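The Fold

I was on my second coffee when the arm at table 4 picked up the green cloth and then just... stopped.

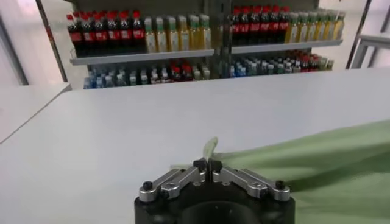

Table 4, with the green cloth pinched and the drinks shelves behind.

Now, a stop isn't a big deal. They stop all the time at Statenen. The light goes amber, you walk over, you press the button, you go back to your coffee (which is cold, but it was cold before). I'd been on the folding floor since July and I must have pressed that button a hundred times a shift. So I walked over and looked for the amber light, and the light was green. Green means working! As far as the arm was concerned it was busy folding, and it had hold of a tiny bit of cloth by the very edge and was not moving at all.

"Lowri," I called. Both Lowris looked up. We have two, Lowri Bowen on maintenance and Lowri Mostyn on the night desk, and you'd think by now I'd have learned to use last names.

Bowen got there first. She squatted down so her eyes were level with the tabletop and looked at the fingers for a good long while.

"What's the log say?"

I read it off the tablet. "Grip closed. Grip closed. Grip closed. It goes on like that for pages, there's 322 of them."

"It thinks it missed," she said. "It's closing on nothing, over and over, only it isn't nothing."

The cloth was thin, see, and we'd switched over from the thick Khurana ones that same week. Folded over in the fingertips it was still thinner than whatever number somebody at Grevov had typed in for "nothing there." So the poor thing kept squeezing, harder each time, waiting to feel something.

I reached for the cloth. I wasn't thinking, I just wanted to tug it loose, the way you'd pull a sock out of a dog's mouth.

"Hand!" Bowen said, and smacked my wrist away so hard I dropped the tablet.

The fingers opened. Then the whole arm went up and sideways, fast, a lot faster than I'd ever seen one go, straight through the place where my hand had been. It swung over the table, came back, and did it again. The green light stayed on the entire time. Mostyn had already left the desk and was running for the big red button on the wall, and I remember her shoes squeaking, and then the hum cut out and the arm sank down a little and quit.

I sat on the floor. Bowen sat down next to me.

"Sorry about your wrist," she said.

"No, you're good."

"You lock it out first. Every time. Green, amber, purple, I don't care."

"I know."

"You knew before, too."

Well, I did. I'd signed the sheet on my first day, all 13 lines of it, and I could picture line one perfectly, lockout before reach, with my own initials beside it and a little smiley face I'd drawn because I was so happy to get the job.

Mostyn came back with the incident book and a soda. She gave me the soda. Then she asked what time it happened, and I had no idea, so she got it from the log and wrote it in herself in her very neat handwriting.

"They'll want the tables shut down at Stotthorpe too," she said. "Same arms, same cloths. Who's on over there tonight?"

It was my sister. I'd gotten her the job.

I already had my phone out before Mostyn finished the sentence. It rang and rang, and I sat there on the floor with the soda between my knees, saying pick up, pick up, and when she finally did she sounded bored out of her mind.

"Make it quick," she said. "Mine's stuck, I'm just about to pull it loose."

"Don't touch it," I said. "Put your hands in your pockets. Are they in your pockets?"

"I'm holding a phone, dummy."

"Then the other one!"

She laughed at me, but I heard her step back.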